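Rules we stick to on pickup runs

We spent most of August tidying up how we record with the handheld grippers, and Clementina Marinho asked me to write the rules down. There are 2,277 takes in the Bandus set now, and 41 had to be thrown out. Most of those broke one of two rules.

The first is grip before lift. Close the fingers fully, wait a beat, then raise the item. Dark cloth is the worst for this, as it's hard to tell how much of it you've got.
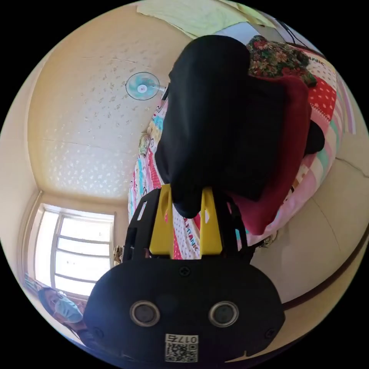
Black fabric item held in the yellow fingers, gripper 0175.

The second is labels. The number on the gripper goes in the log before the first take, and it has to match the label on the body. Ishbel Nisbet checks this at the end of the day and she won't guess. If the log is blank, the take goes.

Wipe both lenses at the start of each batch of 100. Don't change hands in the middle of a take. Leave the room as you found it, bedding included.

Bastien Moulin wants a rule on window light too. I'll add it when we agree on one.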